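Workshop notebook, November - leather colour matching, the green batch
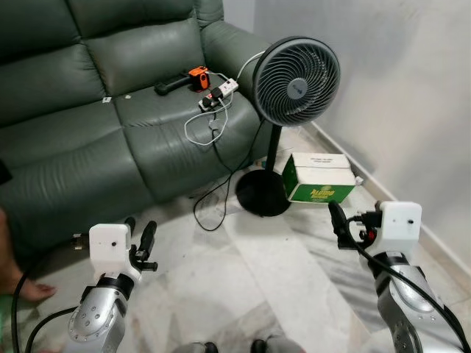
Dark green recliner, seats and right arm.

Second go at the green today. Katia wanted something that would sit beside an older leather suite without looking like a cousin from out of town, and the first lot dried far too blue. My fault, I mixed it under the bench lamp at ten to five when there was no daylight left to check it by. Never again (I wrote that in the last book too).

Started over from Ladik base, the plain one, with their yellow oxide and the black. Test card 51 is the one to look at, Stijn, it's in the grey binder behind the browns. I put down 2 thin coats with a sponge and a third with the airgun on half the card only, so you can see what the gun does to the sheen. It goes a bit plasticky for my taste, but Ornella reckons customers like it and she's the one who has to answer the phone.

Flex test: folded a scrap back on itself until I got bored. No cracking on the sponged half. The sprayed half has a fine white line along the fold and I'm not happy with it. Could be the topcoat, could be that I rushed the drying between coats. I'd like to run it again with the crosslinker left out and see, though Leonardo will say that's asking for rub-off on the armrests, and he's probably right!

Rub test was better than I'd hoped - a trace of colour on the damp cloth, none on the dry one. Vinegar and water took nothing off. I haven't tried hair oil yet, and that's the one that kills headrests, so somebody please bring in whatever your uncle uses.

Ordering: we're down to the dregs of the black. The Devureo invoice is number 1026 if anyone needs to chase it, and they still owe us the matte topcoat from the order before. Don't let them send the satin again. The Basto cleaner is fine, loads left, just put the lid back on properly, it went gummy round the neck.

Tomorrow: card 51 next to the window before noon, then hair oil, then ring Katia.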